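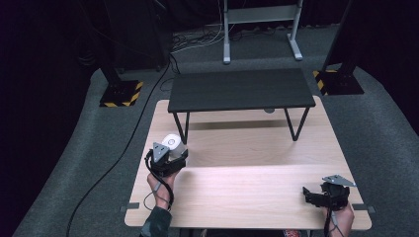 4. Recording a hand-held session

4.1 Before you rely on this section

The Karlow method trains a placing policy from demonstrations made with two hand-held grippers. The summary sheet that comes with the kit says these recordings "transfer directly" to the arm. Treat that as a claim to be tested. In our own trials the policy did well on the table it had been trained on and much less well once the table was swapped for one of a different height. The steps below are written so that you can find out which of those two results you are getting.

You will need both grippers (the manual calls them Fang left and Fang right, and so does the software), the small black table, one object for placing, and a computer running Jera, the recording program. Section 3 covers charging, cabling and the first calibration. Do not start here if you have skipped it.

4.2 Setting out the work area

1. Put the small black table on the wooden tabletop, towards the far half, with its legs standing fully on the wood.

2. Leave the wood in front of the table clear. The object is picked up and set down there, and anything else lying about will be learned along with it.

3. Run the gripper cables down past your wrists. Close both jaws fully, open them, and check that neither cable pulls. A cable that tugs at the end of a reach will give you a short, jerky stop in the recording, and the policy will copy it faithfully.

4. Check the mounting plate on top of each gripper. If a plate moves under light finger pressure, tighten it and repeat the calibration in 3.6.

CAUTION: Keep loose cables on the floor away from your feet. Do not step back from the table with a gripper in your hand.

4.3 Recording

5. Start Jera and choose New session. Give the session a name that says which table and which object you are using. The default name is only a number, and you will regret it when you come to compare results.

6. Hold one gripper in each hand and keep both still until the status light in Jera turns green.

7. Press the pedal and begin. Pick up the object with the left gripper, carry it low over the wood, and set it down in front of the table. Keep the right gripper open and at rest unless the task calls for it.

8. Press the pedal again to end. A demonstration should last no longer than 18 seconds. Longer ones are accepted by the software but were dropped from the training set in our version of the script, without any message on the screen.

9. Repeat until you have 300 demonstrations. Change the starting place of the object each time.

NOTE: The resting hand matters more than the summary sheet suggests. If the right gripper drifts about while the left one works, the trained arm will drift as well. We lost a whole batch to this before we looked at the playback properly.

NOTE: Light-coloured round objects with a flat top are easy to grip and make for flattering numbers. Record a second set with something less friendly before you draw any conclusion about the method.

4.4 Checking what you have recorded

10. Open the session in Jera and play it at double speed. Mark any demonstration in which the object slips, a hand leaves the view, or the gripper touches a table leg.

11. Remove the marked ones. From our last set of 300 we kept 265. If you keep all of them, you have probably not watched closely enough.

12. Split off a test group before training. Do not let Jera do this for you. Its automatic split takes neighbouring demonstrations from the same run, so the test group ends up looking very much like the training group and the score comes out too high.

4.5 Reading the result

Vakum, the training tool, reports a single success figure at the end of each run. It is worked out from recorded data and involves no arm at all. We have seen it rise while the real arm got worse.

13. Run the trained policy on the arm with the table in its recorded place. Write down each attempt as placed, dropped or missed.

14. Move the table a hand's width to one side and run it again. Then turn the table slightly and run it a third time.

15. Train at least 3 times from different starting seeds and report all of the results. A single good run tells you very little, and the spread between our runs was wider than the gain claimed for the method.

CAUTION: Keep one hand on the stop button throughout steps 13 and 14. The policy has no notion of the table as something to avoid. It has only seen people avoid it.

If the score falls sharply in step 14, go back to 4.3 and record again with the table moved between demonstrations — more data from the same position did not help us. Settings for moved-table sessions are listed in 5.2.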